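Workshop > Notebook > Water play > Netting set

2018-08-07

Netting set on the white table again: blue tray, buckets, the little net, green toys. Skirnau want to sell it as a sorting game for four-year-olds. I still doubt there is a game in it. You scoop a thing out of a tray and put it in a bucket, and then what?

The mesh is better than I expected. Fine enough to keep hold of small things, thin enough to see a colour through.

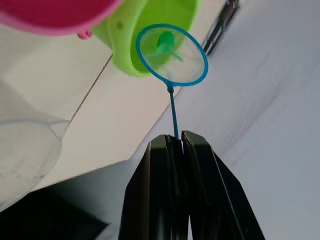

Net with the lime-green container behind. Green fish visible through the mesh.

Buckets next. Babić's note claims children "naturally" sort by colour. In February we had 14 children on the old version and I saw very little sorting. Purple balls in the pink one, green in the green one, fine, but an adult set it out that way.
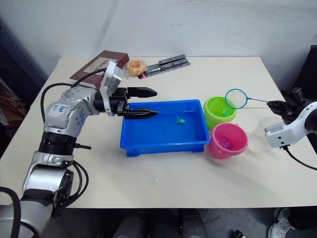 Tray with one green toy in it, green and pink buckets to the right, net over the green one.

The tray worries me more. The rim is low. Spec says 800 ml, I'd stop at 635 and even that will slop if anyone leans on the table. Prirport's sheet says 200 ml "for gentle play", barely a puddle. Ask which of them tried it with a real child. 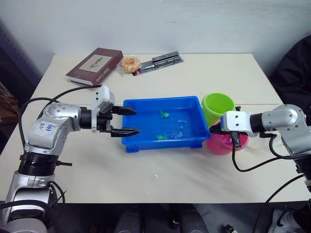

Blue tray, two green toys, lime-green cup to the right.

To do: measure the rim properly, try a longer net handle, get a price from Loltus for a deeper tray. Not signing off the box text yet.

Recent entries
Bucket handles, second batch
Loltus tray samples
Mesh tear test
Notes from the February session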